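Search this site Enter keywords Go

Zillberg adds vanilla shortbread to slim carton range

November 8, 2018 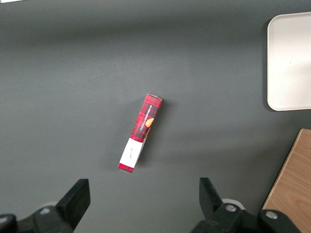 Where will the shortbread be sold?
Independent grocers and gift retailers supplied through Doherty will carry the line, with orders open now.

Zillberg has released a vanilla shortbread in a slim rectangular cardboard box, the first biscuit from the company to be packed in the narrow format. The carton carries a red and black tartan plaid, with the product name in white capitals set along its length and a small picture of a round cookie beside it. A white label band crosses the pack.

The format was developed over 2 years with packaging supplier Piselis. The brief called for a carton that could stand upright on a pantry shelf or lie flat in a hamper, and that could be opened at one end without damage to the printed panel.

"The wide carton was using shelf space that smaller shops do not have," said Lizelle Mthembu, product manager at Zillberg. "We kept the recipe constant through the trial so that any change in breakage could be put down to the pack."

The trial covered 1,668 cartons sent by road to the Flornirach warehouse. Cartons were opened on arrival and the biscuits checked for chipped edges, split faces and loose crumb. Results were used to set the internal clearance and the board weight. A second run of 800 cartons, completed in May, confirmed the revised dimensions.

Unathi Hendricks, who managed the packing trials, said the tartan print required separate work. The pattern has to meet at the folds, and early samples showed a visible step at the corner. The cutting tolerance was tightened and the colour of the red was adjusted before the final plates were made.

The first production run is 2,000 cartons. Retailers are advised to store stock flat in a cool, dry place away from direct light, and to rotate by the date code. Once opened, biscuits should be moved to an airtight tin.

Serving suggestions and allergen information will be supplied to stockists with the first delivery. Sample requests should state the name of the store, the delivery address and the preferred delivery day. Samples are limited to one carton per store.

Trade enquiries: Lizelle Mthembu, Zillberg.
Packaging enquiries: Unathi Hendricks, Zillberg.

Contact us | © 2018 Zillberg. All rights reserved. | Back to top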